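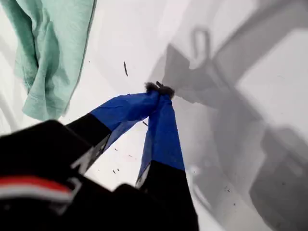 Lisus White Surfaces: Data Card and README

Summary

Lisus White Surfaces is a collection of written records on the condition and upkeep of plain white work surfaces in homes, shared kitchens and small workrooms. It covers benchtops, tabletops and fixed shelving. Each record sets out the state of one surface, the marks found on it, the cleaning carried out and the condition of the surface on the following day. The collection holds 500 records and is maintained by Damgaard.

The release is intended for people who write cleaning guidance, specify surfaces for shared rooms or study household routines. It may be read without special software. All tables are supplied as comma-separated text.

Version

Release 2, issued Mon 29 March. It replaces Release 1 in full. Users who hold copies of the earlier release should not merge the two, as surface identifiers were reassigned.

Contents of the release

surfaces.csv: one row for each surface, with its use, finish, colour group and age band
records.csv: one row for each record, linked to a surface by its identifier
marks.csv: the marks noted in each record, by type and position
methods.txt: the wording given to recorders for each cleaning method
glossary.txt: terms used in the tables
licence.txt: conditions of use

Of the 500 records, 400 concern surfaces in everyday use. The remainder concern surfaces kept clear between tasks, including sorting tables and display shelves.

Surfaces covered

The collection describes 88 surfaces. A surface was eligible if its owner considered it white and if it had one continuous face large enough to be divided into the nine-square grid described below. Off-white and cream finishes were accepted and are identified in the colour group field. Patterned and speckled finishes were excluded in Release 2, as recorders could not reliably distinguish a faint mark from the pattern itself.

Finish is recorded as matt, satin or gloss. Recorders chose the term by comparing the surface with a reference card supplied by Prukis. The material of the surface is given only where the owner held a receipt or an installer's statement. In all other cases the field is left blank, and users are asked not to infer the material from the finish.

How the records were made

Recorders worked in daylight wherever the room allowed. Each surface was cleared of loose items and divided by eye into nine squares, three across and three deep. The recorder noted marks in each square before any cleaning began, then wiped the surface using one of five methods:

Dry cloth
Damp cloth, plain water
Damp cloth, diluted dish detergent
Bicarbonate paste, left for the period stated in methods.txt and rinsed
Proprietary cream cleanser, rinsed

The method was assigned from a schedule and was not chosen by the recorder. Where the owner had been advised against a particular method, the next method on the schedule was used and the substitution was noted in the remarks field. A second inspection took place on the following day, once the surface had been returned to ordinary use.

Cloths were white cotton, laundered without fabric softener. Stekarton supplied the storage boxes in which clean and used cloths were kept apart.

Fields in records.csv

record_id: identifier of the record
surface_id: identifier of the surface, matching surfaces.csv
light: daylight, mixed or artificial
method: one of the five methods listed above
before: general condition before cleaning, graded A to E
after: general condition directly after cleaning, graded A to E
next_day: general condition at the second inspection, graded A to E
remarks: free text, edited for spelling only

Grade A denotes no mark visible from a standing position. Grade E denotes marks in every square. The intermediate grades are defined in glossary.txt. The grades are ordered but are not evenly spaced, and averages taken across them should be treated with caution.

Mark types

Marks are grouped as ring, smear, scuff, fleck, tint and scratch. A tint is a change of colour with no raised edge, such as the trace left by tea or turmeric. A scuff is a surface deposit from contact with another object, while a scratch can be felt with a fingernail. Release 1 combined these last two types under a single heading. They were separated following requests from readers who needed to know which marks might be removed by wiping.

Dust is not treated as a mark. It was removed with a dry brush before the first inspection.

Checking

Damgaard arranged for 50 records to be repeated by a second recorder, working independently and without sight of the first record. Differences were most common between the smear and tint types, particularly under artificial light. Both versions of each repeated record are retained, and the second is identified by the suffix R. Repeated records are supplied in a separate table and are not included in the total of 500.

Known limitations

Gloss finishes are over-represented. Reflections on these surfaces may conceal faint smears, and recorders were instructed to inspect them from two sides.

The age band relies on the owner's recollection in most cases.

No outdoor surfaces are included. Bathroom surfaces are also outside the scope of the release, with the exception of laundry benches in combined rooms.

The next_day field does not separate new marks from those that remained after cleaning. Users wishing to make this distinction should compare positions in marks.csv.

Privacy

Addresses, household names and details of occupants were not collected. Remarks mentioning a person were reworded or withheld.

Conditions of use

The tables may be copied, adapted and redistributed for any lawful purpose, provided that Damgaard is acknowledged and any changes are stated. The reference card remains the property of Prukis and is not covered by the licence.

Suggested citation

Damgaard. Lisus White Surfaces, Release 2.

Corrections

Corrections should quote the record identifier and the field concerned. Accepted corrections will be listed in the change log of the next release.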